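2020-03-13
By Flurina Mösli

My sister-in-law forwarded me another article on cutting out "decision fatigue." The author wears the same gray shirt every day, eats the same lunch, and says this gives him 18 extra minutes each morning. I'd like to know who held the stopwatch.

I did try it. I bought the Planuston planner everyone at work was passing around, the one with a box for every choice you make in a day, and I filled in the boxes for nine days. Then I was mostly deciding what counted as a decision. Does picking a mug count? The planner says yes. I think the planner wants to sell refills.

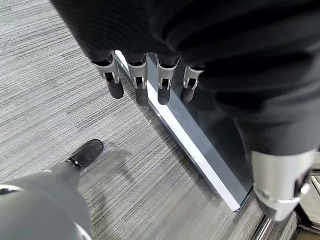
Four fingers, silver at the base and black at the tips.

What bothers me is the arithmetic. Tassanee Bunnag, who ran the workshop our office paid for, told us we each make 700 small choices before lunch. I asked where the number came from and she said it was "well known." Quang asked the same thing in the afternoon session and got 615. Maybe his group skipped breakfast.

I don't doubt that people get tired. I get tired. But I get tired from meetings and bad sleep, and a drawer full of identical shirts won't fix either one. The next workshop is in April and I've already said I'm busy.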